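동네 도서관 '한 권 더' 제도 두 달째… 돌아온 책보다 사연이 많다

수원의 한 주택가에 있는 작은도서관이 연체료를 없애고 대신 '한 권 더' 제도를 들인 지 두 달이 지났다. 책을 늦게 가져온 사람은 벌금을 내는 대신 그 자리에서 책 한 권을 더 빌려 가야 한다. 벌이라고 하기엔 달고 상이라고 하기엔 숙제 같다는 것이 이용자들의 대체적인 평이다.

도서관이 이런 결정을 내린 배경에는 장기 미반납 도서가 있다. 지난봄 장서 점검에서 행방이 묘연한 책은 모두 993권으로 집계됐다. 열람실이 교실 하나만 한 도서관치고는 꽤 의욕적인 숫자다. 하루 100원이던 연체료는 원래 반납을 독촉하려고 만든 것이었으나, 몇 해가 지나자 책을 영영 돌려주지 않을 훌륭한 핑계가 됐다. 만 원 넘게 밀린 책을 들고 대출대 앞에 서느니 이사를 가는 편이 마음 편하다는 주민도 있었다.

제도가 바뀌고 지금까지 돌아온 책은 589권이다. 도서관 측은 "기대를 웃도는 결과"라고 밝혔다. 기대가 어느 정도였는지는 밝히지 않았다.

돌아온 책의 면면은 다양하다. 가장 오래 나가 있던 것은 김치냉장고 사용법이 부록으로 딸린 요리책으로, 대출 기한을 14년 넘겼다. 자격증 수험서는 대부분 앞의 세 장까지만 밑줄이 그어져 있었다. 부동산 투자서는 두 부류로 나뉘었다. 깨끗한 책과, 여백에 욕이 적힌 책이다. 도서관은 욕이 적힌 쪽도 일단 서가에 꽂기로 했다. 참고가 될 수 있다는 판단에서다.

권수로 따지면 어린이책이 단연 앞선다. 그중에서도 영어 원서 시리즈물은 한 권이 비면 아이들이 그 앞뒤 권까지 빌리지 않는 탓에 사서들이 오래 속을 끓여 온 분야다. 책을 빌렸던 아이가 고등학생이 되어 직접 반납하러 온 경우도 있었는데, 규정에 따라 한 권을 더 빌려 가야 한다는 안내를 받고 한참을 서 있다가 만화책을 골랐다고 한다.

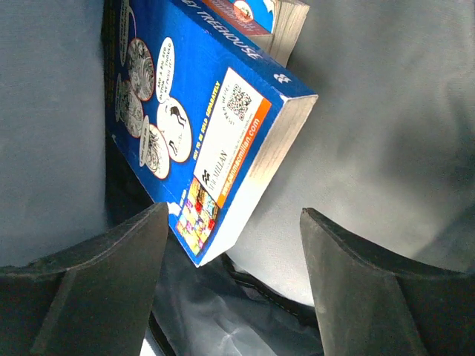
어린이 영어 원서 시리즈 'TREEHOUSE' 가운데 한 권의 뒤표지.

제도에 허점이 없는 것은 아니다. 늦게 낸 사람만 한 권을 더 빌릴 수 있다 보니, 1인당 다섯 권으로 묶인 대출 한도를 넘기려고 일부러 반납을 하루 미루는 이용자가 생겼다. 성실하게 제날짜를 지켜 온 주민들 사이에서는 "우리도 한 권 더 달라"는 민원이 나왔다. 도서관은 이를 받아들일지 검토 중이다. 받아들일 경우 제도의 이름을 그대로 쓸 수 있는지도 함께 검토한다.

반납 장소도 문제가 됐다. 대출대에서 얼굴을 마주하기 싫은 이들이 무인 반납함에 몰리면서, 6월 들어 함이 아침마다 가득 차 있다. 도서관은 반납함을 큰 것으로 바꾸는 방안을 알아봤지만 견적서를 받아 본 뒤 하루 두 번 비우는 쪽을 택했다. 오전 9시와 오후 5시다. 반납함에서는 책 말고도 옆 동네 도서관 책, 헬스장 수건, 수신인이 적히지 않은 사과 편지가 나왔다. 편지에는 책을 욕조에 빠뜨렸다는 내용이 있었으나 정작 그 책은 들어 있지 않았다.

늘어난 책을 꽂을 자리도 마땅치 않다. 수백 권이 빠져 있는 동안 도서관은 그 빈자리에 새 책을 들여 놓았다. 돌아온 책 일부는 현재 열람실 창가의 임시 서가에 꽂혀 있으며, '오랜만에 뵙습니다'라는 팻말이 붙었다. 뜻밖에도 이 서가의 대출률이 가장 높다. 남이 그토록 오래 붙들고 있던 책이라면 무언가 있으리라는 기대 때문으로 풀이된다. 앞서 언급한 요리책도 반납된 그 주에 다시 나갔다. 반납 예정일은 이미 지났다.

아직 소식이 없는 책에 대해서는 별도의 독촉을 하지 않을 방침이다. 문자 메시지를 보내 봤지만 상당수가 없는 번호였고, 연결된 몇몇은 스팸으로 신고했다. 도서관은 대신 현관에 돌아오지 않은 책의 제목을 적은 목록을 붙였다. 목록에는 '정리의 기술'과 '기억력을 키우는 습관'이 나란히 올라 있다.

'한 권 더' 제도는 올해 말까지 시범 운영된다. 반납은 운영 시간 안에는 대출대에서, 그 밖의 시간에는 정문 옆 반납함에서 할 수 있다. 훼손된 책도 받는다.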